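Soup Friday is back

It's cold, it's dark by teatime and the heating at Narnby hall has opinions of its own, so we're bringing back the shared lunch. First one is 2026-02-13, doors open at noon, and I am far too excited about it.

If you missed the November one, we fed 62 people from 4 big pots and ran out of bread before the second sitting (my fault, I'd ordered for last year's crowd). This time Drumlow Bakery is sending double, plus a tray of those seeded rolls everyone fought over.

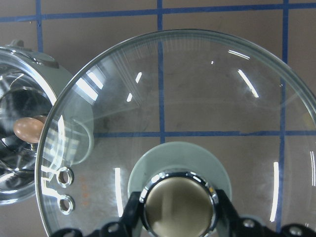 Lids on, please!

I'm after soup makers. You don't need to be fancy – leek and potato goes faster than anything clever, and my own beetroot experiment came home with me nearly untouched. Please write the ingredients on a bit of card so people with allergies can choose safely. Bring your own bowl if you can, too.

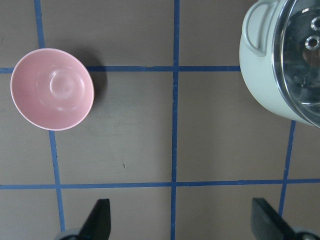 We do have crockery in the cupboard, but somebody has to wash it and last time that somebody was me, until well past four. If you've a spare ladle at home I'd love to borrow it. We own two and one of them has lost most of its handle.

The Allholm minibus is running again and has room for 30 if it does both trips. Ring the hall by Wednesday to book a seat, and say if you need the ramp.

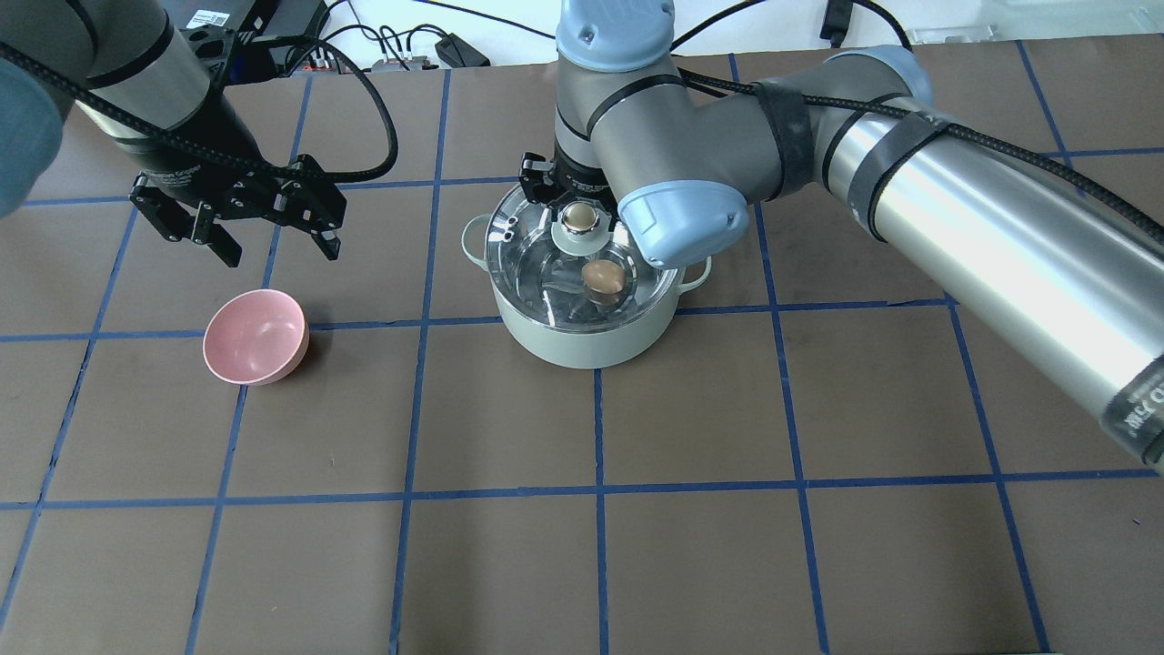 Where the money goes

Lunch is free but there'll be a tin by the door. The tin and the raffle have brought in £3354 since we started, and all of it has gone on the kitchen roof. The Sowah Road end is finished and dry at last! The other half still drips a bit over the back step.
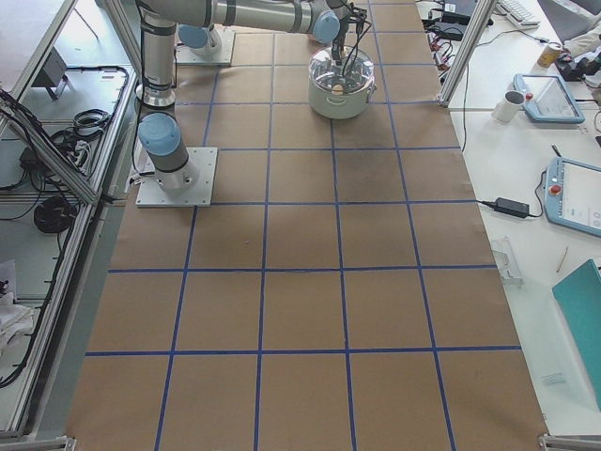 I'm hoping we can get that patched before the spring fair, so do dig out your loose change. And if anyone has a good recipe for pea soup without ham, pop it through my door or leave it at the hall.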